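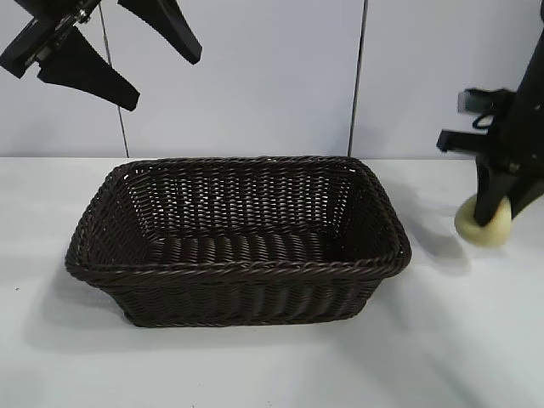

A dark brown woven basket with a braided rim.

Baskets and boxes: keeping them clean and making them last

Woven storage gets dustier than anything else in the house, and most people only notice when they tip one out to look for a lost glove. The notes below cover cleaning, small repairs and a few ways of using baskets so that they stay in shape. They apply to natural materials such as willow, rush and seagrass, and to the plastic kinds.

Find out what it is made of

Check the ends of the strands, usually tucked in underneath. Plastic strands look the same all the way through and are often slightly shiny. Willow shows a pale core where it has been cut. Rush and seagrass feel papery and smell of hay when damp. If there is paper cord in the weave, keep water away from it altogether.

Routine cleaning

Empty the basket, turn it over and tap the base with your hand over newspaper. Go over it with the brush end of the vacuum cleaner on low suction, inside first. A dry paintbrush, the 37 mm size sold for gloss work, gets into an open weave better than a duster. Braided edges hold the most dust, so work the brush along the twist and not across it.

Plastic weave can go in the bath or under the garden hose. Use warm water and a small squirt of washing-up liquid, scrub with an old nail brush, rinse, and stand it on its side to drain. Water sits between the strands for longer than you would think. Leave it overnight before putting anything made of paper or cloth back in.

Willow can be wiped with a cloth wrung out in plain warm water. Rush and seagrass should only be wiped where they are dirty. Dry both in moving air, away from radiators.

Mould and smells

White or grey spots on natural baskets come off with equal parts white vinegar and water, dabbed on with a cloth. Try it on the underside first. Dry the basket outdoors on a breezy day. For a stale smell, put a saucer of bicarbonate of soda inside, tie the whole thing up in a bin bag and leave it for two days.

We lost three baskets one August by storing them in the loft straight after washing. Plastic ones survived. The rush ones did not.

Loose ends and broken strands

Tuck a loose end back under its neighbour with a blunt darning needle. If it springs out again, put a dot of clear glue on it and hold it with a clothes peg until set. PVA will do for willow and rush. Plastic needs an all-purpose glue, and the ends can be trimmed with nail scissors. Do not melt them with a lighter. It leaves a hard, sharp bead that snags jumpers.

A base that has started to sag can be helped with a piece of stiff card or thin plywood cut to fit. Measure the inside at the bottom, as flared sides make the top measurement useless. The offcuts bin at Polat, where we buy most of our timber, usually has something suitable.

Linings

An old pillowcase makes a good lining for a medium basket. Push it into the corners, fold the top over the rim and put a few stitches through the weave. Line any basket used for onions or potatoes with newspaper and change it when you restock.

Fitting baskets to shelves

Leave 30 mm above the basket so that a hand can get in, more if it has a raised handle. Our airing cupboard has Ivedholm shelves that are 66 cm wide, and two baskets side by side fit with room to spare. Felt pads under the base stop willow scratching paint.

Keep heavy things such as tins and bottles in a box or crate. Lift a full basket from underneath — the rim is the first part to go if it takes all the weight.

Page last updated 22 May 2020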